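Workshop > Newsletter > Cell Notes

Care of the sorting cell at Dirnotcombe, 9/26/21

Since June the small Kalteo arm in our back bay has been working with a new pair of fingers from Rikora. Several members asked how we keep it in order, so I write down the routine.

Before each session we wipe the finger pads with a dry cloth and check the two screws behind each one. Then we run 12 slow open and close moves with nothing between the fingers. If one side arrives later than the other, we stop and clean the slide. 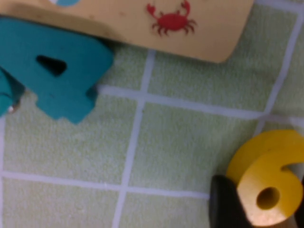 The wrist camera needs more patience. It must be set again after every change of fingers, and we do it over the grid cloth, with the arm held low. The white lines are useful for this, and so is a thick piece such as the yellow foam 6, with the black finger standing just to the left of it. We compare the gap on the screen with the gap at the table, and correct the offset in small steps — never more than one step at a time.

After 2000 cycles the pads are changed, also when they still look good. The old ones go in the Nwankwo box under the bench.
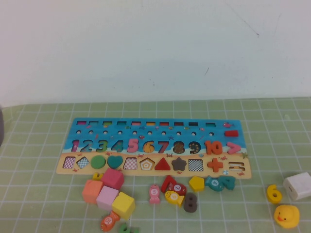
Please do not move the fixed camera when you clean. Its bracket is tightened by hand only, and a small push is enough to spoil the settings. If it was moved, write it in the log and leave the arm switched off until the check is repeated. New pads are in drawer 42.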